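Chapter 6
Sampling and Measurement Error in Household Surveys

6.1 Why two samples disagree

In August, the town of Tornow surveyed 300 households on monthly water use. A second team, working from the same address list with the same form, surveyed another 300. The first sample gave a mean of 194 liters per day and the second a mean of 201. Neither team made a mistake in the field. The gap between the two means is an example of sampling variation, the main subject of this chapter.

Sampling variation must be kept apart from measurement error. A meter that reads high by a fixed amount shifts every value in the same direction, and a larger sample will not remove the shift.

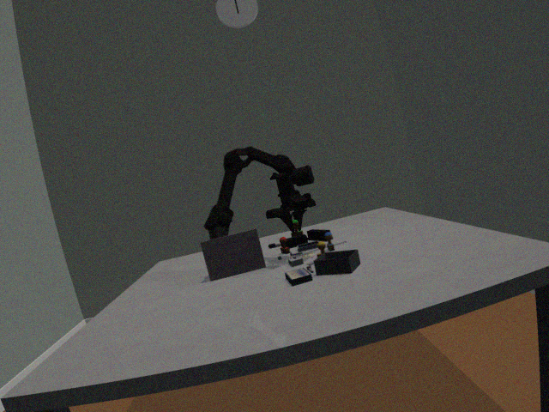

Salvador Seixas objects that the line is less clean in practice, and that a household that guesses its use from memory adds error of both kinds at once. The objection is taken up in Section 6.4, where recall data from the Korwood study (536 responses, 51 of them incomplete) are compared with meter readings.

6.2 Terms used in this chapter

Population: all units about which a statement is to be made.
Frame: the list from which units are drawn.
Standard error: the standard deviation of an estimate over repeated samples.

Readers who have not worked with the standard deviation should review Section 3.2 before going on.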